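3.2 Home storage of fresh produce

Households in Leltholm were asked how they kept fruit and vegetables between shopping trips. The survey form was mailed in December and came back from 803 homes. Three were left out for missing pages, leaving 800 for the analysis. The form had four parts, and only the second is used in this section.

Most homes kept tomatoes either on the counter or in the refrigerator, and few moved them from one to the other. Homes that shopped once a week or less tended to chill them on the first day. Stone counters are common in the newer apartments in the Fastonden district (Figure 2), and people living there often wrote that the surface felt cool enough for storage. We did not measure surface temperature, so this remains the view of the residents.

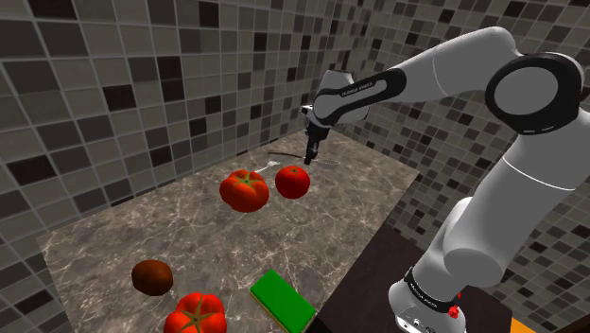
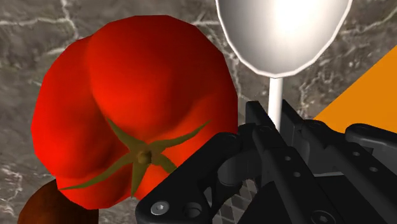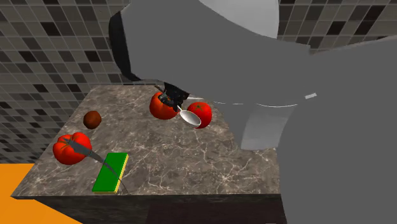 Figure 2. Kitchen counter surfaces; a tomato in the second panel.

Lihua Kong, commenting on an earlier draft, objected that a cool surface says little about the air above it, and that the fruit would take on the temperature of the room within hours. She would have asked for a thermometer reading at the time of each meal. Qiuyue Yin agreed with the first point but thought that daily readings would have cut the number of replies. We kept the form as it was and treat the answers on coolness as opinion only.

Waste was reported by weight class. Over 70 homes left this item blank, mostly in the Jatus district, where the form was handed out without the printed guide. These homes are kept in the storage counts and dropped from Table 4.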